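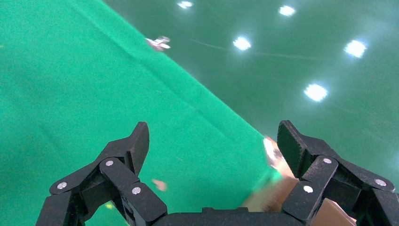 Table covering (packing) is a cloth, sheet or mat spread over a work surface before boxes are opened, filled or folded. Usually plain, often green. Bright green fabric, slightly fuzzy, wrinkles a little and looks dull next to a glossy floor, which throws back the ceiling lights as white ovals. Thin felt and cotton also common. Washable types preferred.

Fixing. Metal binder clips at the edge, 2 or 3 per side. Tape works too but leaves residue. Small tape crosses sometimes mark were a box should sit.

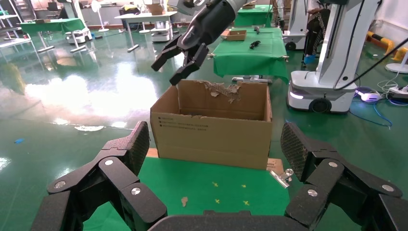 Weight matters less than grip. A Furnival cloth (sold flat, 100 by 30 inches) is cut to fit; the Mornetti type comes hemmed. Scraps of torn cardboard collect on either one and are shaken off after use. Corrugated edges snag loose weaves, so a tight weave lasts longer.
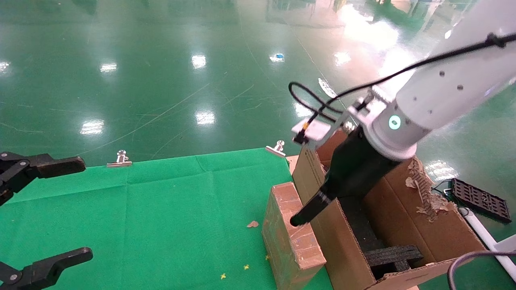 Green cloth held with binder clips, open carton at right.

See also: Corrugated box; Binder clip; Vason mat

Print this article | E-mail this article
Contact | Copyright Porno Reference | Back to top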